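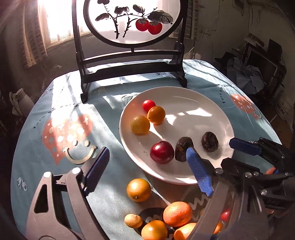 Lista de comprobación previa a la sesión
Club de robótica Movora, proyecto Drundari (pinza de mano, recogida y colocación de fruta)
Fecha: 1 nov 2020
Revisa: Njål Amundsen

1. Tornillos de las articulaciones apretados.
Conforme. El del lado derecho de la pinza 2 bailaba un poco. Ya no baila.

2. Almohadillas azules limpias y bien pegadas.
Conforme a la segunda. La primera vez tenían zumo - de ciruela, según el acusado.

3. Apertura y cierre completos, sin roces.
Conforme. Chirría al cerrar, pero chirría desde junio y le hemos cogido cariño.

4. Dedos fuera del recorrido de las mordazas.
Conforme, con aviso verbal a dos alumnos. El aviso escrito está en la pared y no lo lee ni quien lo escribió.

5. Mantel estirado, sin pliegues en la zona de trabajo.
Aceptable. Moen propone cinta por debajo. Grenier propone otro mantel. Se pospone el debate por motivos de convivencia.

6. Fruta entera, sin golpes ni partes blandas.
Pendiente de revisar pieza a pieza. La fruta de la pasión arrugada se admite: es su aspecto.

7. Luz.
No conforme. El sol entra de lleno y deja sombras duras sobre la mesa. Anotar la hora en cada toma y no tocar la exposición a media serie - va por ti, Moen.

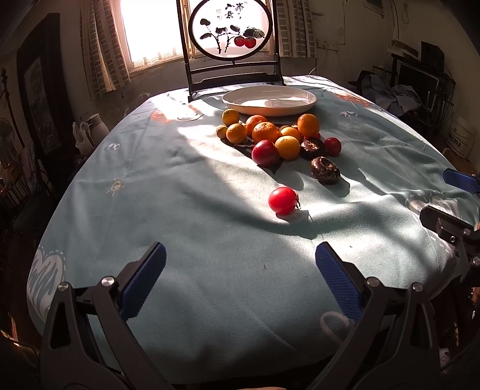 ¿Se puede comer la fruta al terminar la sesión?
Solo la que no haya pasado por la pinza. El resto va a la bolsa de descartes, aunque tenga buena cara.

8. Espacio en disco.
Conforme. Quedan 87 GB libres. Llevamos 538 tomas guardadas y 14 descartadas, casi todas por hablar de la merienda durante la grabación.

9. Cables recogidos y lejos de los pies.
No conforme. Repetir antes de empezar.

Resultado: apto con reservas. Se empieza cuando estén resueltos los puntos 6 y 9. El 7 depende de las nubes.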